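Section 4. Sorting bottles and tubes into the return baskets

This section covers emptying a mixed tote of personal-care containers onto the sorting table and putting them into the four colored baskets. It applies to the Marty basket set and to the older Vurkarar set. For receiving and weighing totes, see Section 3. For rinsing and labeling, see Section 5.

4.1 Before you start

You will need:

One set of four baskets (red, blue, black, green)
One tote of mixed containers
A dry cloth
The tote sheet from the front of the tote
A pen

Check that the tote number on the sheet matches the number on the lid. If it does not, put the tote back on the receiving shelf and tell the shift lead. Do not correct the number yourself.

CAUTION: Some containers come back with product still in them. Keep paper and electronics off the sorting table while a tote is open.

4.2 Setting out the baskets

1. Wipe the table with the dry cloth. If it is sticky, use a damp cloth first and let it dry.

2. Stand the four baskets in a row at the back of the table, long sides touching. Leave a clear area in front of them as deep as your forearm.

3. Place the red basket on the left, then blue, then black, then green. This order matches the columns on the tote sheet.

4. On baskets with handles, fold or turn the handles outward if they move. If they are fixed, leave them as they are.

5. Look inside each basket. Caps and pump heads left from the previous tote go in the small-parts tray, and are entered on the previous sheet if it is still at the table.

NOTE: The Vurkarar set has a yellow basket in place of the black one. Use it for the same items.

4.3 Laying out the containers

1. Set the tote down on the floor, not on the table.

2. Take containers out by hand, a few at a time, and lay them on their sides in front of the baskets. Do not tip the tote. Tall bottles roll when they are poured out and the caps crack.

3. Stop when the clear area is covered in a single layer. You do not have to empty the tote in one go.

4. Turn any container with a printed label so that you can read it. Leave blank ones as they lie. 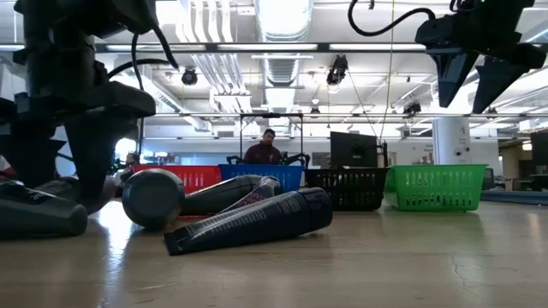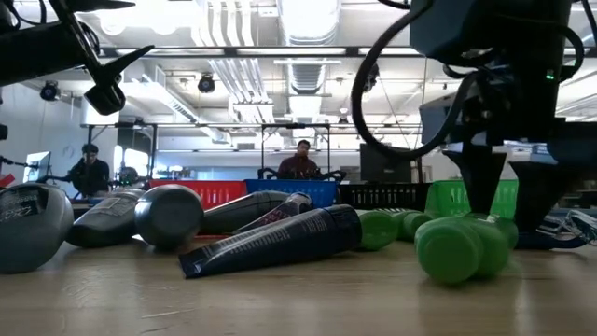
Dark containers take longer to sort than bright ones and should be done first. The color of the plastic is no guide to what was inside, and small print is hard to read against gray or navy. A layout like the first one, all dark bottles, has to be worked piece by piece with each label turned to the light. When green bottles lie beside the dark ones, as in the second, leave the green group alone until the dark pieces are in their baskets. Pick up a squeeze tube by the wide capped end. The crimped end can split on older tubes, and what is left in the tube comes out there.

4.4 Which basket

Red: anything cracked, leaking, or without a cap.

Blue: squeeze tubes of any color, capped and whole.

Black: dark bottles, capped and whole. Gray, navy, brown and black all count as dark.

Green: green bottles, capped and whole, and any other bright or clear bottle.

The red basket comes before the others. A green bottle with a split cap goes in red. A tube with no cap goes in red.

If you cannot tell whether an item is a tube or a bottle, look at the end opposite the cap. A flat, sealed end means it is a tube. A rounded or level base means it is a bottle, even if the body is narrow and soft.

4.5 Sorting

1. Pick up one container. Check the cap by turning it gently toward closed.

2. Press the body lightly with your thumb. If product shows at the cap or at a seam, put the container in red.

3. Place the container in its basket. Lay tubes flat. Stand bottles up if the basket is deep enough - otherwise lay them with all the caps facing the same way.

4. Make a mark in the matching column of the tote sheet.

5. Repeat until the table is clear, then take more from the tote.

6. When the tote is empty, wipe the inside rim and turn it upside down on the rack.

CAUTION: Do not press down on a full basket to make room. Take a second basket of the same color from under the table and write "2" beside the column heading.

4.6 Filling limits

A basket is full when the contents are level with the rim. Containers that stick up above the rim fall out when baskets are carried, and they stop the baskets from going onto the cart shelves. Carry one basket at a time, with a hand under each end. Do not carry the blue basket by its handles when it is full of tubes.

Large salon bottles over 600 ml do not go in the baskets at all. Stand them on the lower shelf of the cart and enter them at the bottom of the sheet under Other.

4.7 Closing the sheet

Add up each column and write the total in the box. Add the four totals and anything under Other, and compare the result with the receiving count. A difference of up to two pieces can be signed off at the table. For a larger difference, check the tote, the floor and the small-parts tray, then hand the sheet to the shift lead with the baskets still in place.

During the April run at Braltstead we sorted 3,177 pieces, and 473 of them went in red. Most of those had a missing cap. If your red column is the longest on the sheet, write the reason in the remarks box so that the drop-off point can be told.

4.8 Common problems

Containers roll off the front of the table. Lay the round ones with their length pointing toward you, or put the folded cloth along the front edge.

The label has come off. Sort by shape and color only. Do not open the container to identify it.

The baskets slide back as you fill them. Move the row until it rests against the table stop. On Pukska tables the stop has to be raised first by turning the two knobs underneath.

Product on your hands or on the table. Stop, wipe up, and change the cloth before you go on. Used cloths go in the lidded bin.

Corrections to this section go to Clotilde Besson. Replacement baskets and blank tote sheets are ordered through Cường Kim.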